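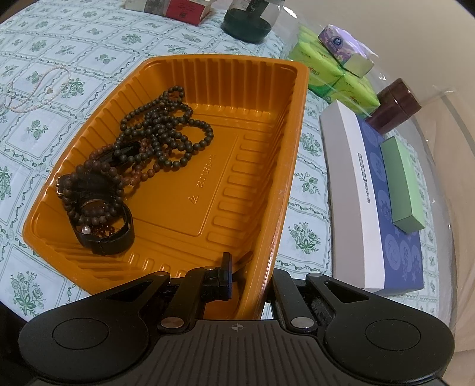
Abena Amoah

About Murden

Murden writes software for robots that handle small household things. We work on the part between the camera and the motor: finding an object, deciding where to hold it, and planning how the hand gets there and back. We don't build arms. Our customers already have one, and they come to us when it keeps picking up three things in place of one.

I started the company with Edem Atinga. We had worked together on warehouse picking, where most items are boxes and a good edge detector gets you a long way. Homes are different. People keep things in trays and drawers, in piles, and a lot of those things bend. A string of beads has no fixed shape. A belt can be coiled up or lying flat, and the same grasp won't do for both. Dark beads on a black strap give a depth sensor very little to work with, and a shiny tray adds highlights that look like edges.

What we make

Cavex is our perception package. It takes color images and returns a set of strands, loops and solid parts, with an estimate of which one lies on top. When it can't tell, it says so, and the planner is expected to handle that. Early versions always gave an answer, and we spent most of a January finding out how many of those answers were guesses.

Appiah is the planner. It takes what Cavex reports and picks a grasp, an approach direction and a lift path. It knows about container walls, so it can plan with one finger inside a tray and the other outside, or keep both clear of the rim. It replans during the lift if the load looks wrong. A full plan on a standard desktop takes 70 milliseconds.

Rimby is the tooling. It started as a script Edem wrote to line up video with gripper position, and it grew. It now handles recording, replay, labeling and the comparison of one software version against another. Any failed grasp can be replayed against a new build before that build goes near a motor. Several customers use Rimby without the other two, and we're fine with that.

How we work

We test on ordinary objects. Our current set for tangled items has 840 recorded arrangements of necklaces, belts, straps and loose beads, in different trays and on different cloths. Patterned cloth matters more than we expected. A vine print or a flower can pull a segmentation model off the object completely, so we keep several printed tablecloths and change them often.

Every change to Cavex or Appiah runs against the recorded set overnight. On Tuesday mornings we go through whatever got worse. A change that helps the average but breaks a case that used to work needs a written explanation before it is merged.

Working with us

Most projects begin with 2 weeks of recording on your own objects, with your own camera and gripper. After that we send a report on what our software can handle, what it can't, and what we think it would take to close the gap. The report is yours whether or not you go further.

Interfaces are available for C++ and Python. Release notes and the current list of supported grippers are on the downloads page. For anything else, write to us through the contact form, and either Edem or I will reply.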